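3.2 Who answered the survey

I'll admit I was nervous about this part. We sent the questionnaire to 3,580 students who had moved to a new country for at least one school year, and I figured we'd be lucky to hear from a tenth of them. By the closing date we had 641 usable replies, mostly from the Catden and Hopkin exchange programs. Skomik families were slower to write back (their school year ends in July, so the timing was bad — my fault).

Most of the students were in their last two years of high school. Nearly everyone had moved for a parent's job, and a lot of them told us far more than we asked for in the comment box, which I loved reading!

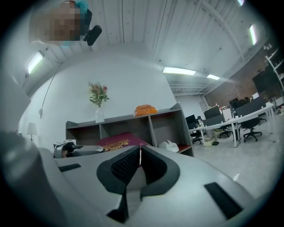
Figure 2. Gripper with two dark, mesh-padded fingers, gray shelf behind.

3.3 Making friends in the first term

We asked each student who they ate lunch with in their first month and again at the end of term. I expected sports teams to matter most, and they did matter, but shared bus rides came up again and again. Students at Cliso, where the buses are long and slow, named more friends from other grades than students anywhere else. Language classes helped less than I'd hoped — people liked them, but they mostly met other newcomers there.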